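Teaching a Gripper to Let Go of What It Thinks It Sees

A research project at the Kusetum lab in Dallcombe has spent the past year on a problem most people never have to think about: how to pick something up from a shiny table.

A polished tabletop gives a robot two of everything. There is the bottle, and there is the upside-down bottle that seems to hang below the surface. A person ignores the second one without effort. A machine working from camera images has to learn to do the same, and the usual training pictures don't help much, as most are taken on matte lab benches under even light.

The group calls its method Frota. It has two parts. The first is a way of collecting pictures in furnished rooms, with the curtains, lamps and carpets left as they are. The second is a short check that runs before the fingers close. As the arm moves toward an object, a camera near the gripper takes a series of views. A real object and its reflection shift in different ways as the viewpoint changes, and the reflection stays tied to the plane of the table. Frota compares the views and throws out any grasp point that falls on the wrong side of that plane.

Nothing in that idea is new on its own. Mirrors and wet floors have been a nuisance to mobile robots for decades, and many teams have dealt with them by adding a second kind of sensor. The Kusetum group wanted to know how far a single color camera could go if the arm was allowed to move a little before making up its mind.

The rooms matter as much as the math. Furnished apartments have big windows, and a window behind a table is a hard case. Daylight comes in low across the surface and leaves the near side of every object in shadow. On a dark lacquered top the brightest patch may be the curtains, reflected. A clear water bottle lying on its side in front of all that has almost no outline of its own, and what gives it away is often the colored cap.

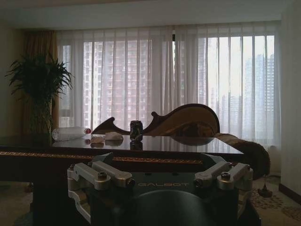 ROBOTICS AND HOMES

The objects were chosen to be ordinary. Clear plastic, dark cans and small pale lumps of no particular shape all come up in homes, and each fails in its own way. A black can on a black table tends to merge with its reflection into one tall object, so the system aims for the middle, which puts the fingers at the level of the wood. A pale object is easier to find, but its reflection is easy to find too.

The team gathered 3,653 approach sequences in 14 rooms, then held back 500 of them for testing. The test rooms never appeared in training. Each sequence was marked by hand with the edge of the table, the object and, where there was one, the reflection. That last label took the most time. Two people marked every sequence separately, and where they disagreed a third looked at it again. Most of the disagreements were over clear plastic.

Results on the held-out set were good for opaque objects. The mistake of aiming at a reflected can almost vanished once the arm was given 8 views to compare, and adding more views made little difference. Clear bottles improved less. The system stopped reaching below the table, but it still misjudged how wide the bottle was, and a grasp that is centered well can fail if the fingers open too little.

There was also a cost in time. Moving for the extra views slows each pick, and in rooms with good, even light the old single-view method did nearly as well. The group's current version decides first whether the surface is reflective and skips the extra motion if it is not. That decision is itself sometimes wrong, mainly on glass tops, which the authors list as an open problem.

Carved and curved furniture caused trouble that had not been planned for. A wooden ornament at the back of a table can have the same rounded edges as something meant to be lifted, and early versions proposed grasps on it. Fur and other shaggy fabric did the opposite. It broke up the table edge, so the estimate of the plane drifted. The fix for both was simple enough - more pictures with such things left in place.

Warnness, a furniture rental company that lent some of the rooms, has asked for a further round using its glass and marble tables. Collection is set to begin in October. The labels for the first set are being checked once more before release, starting with the clear bottles.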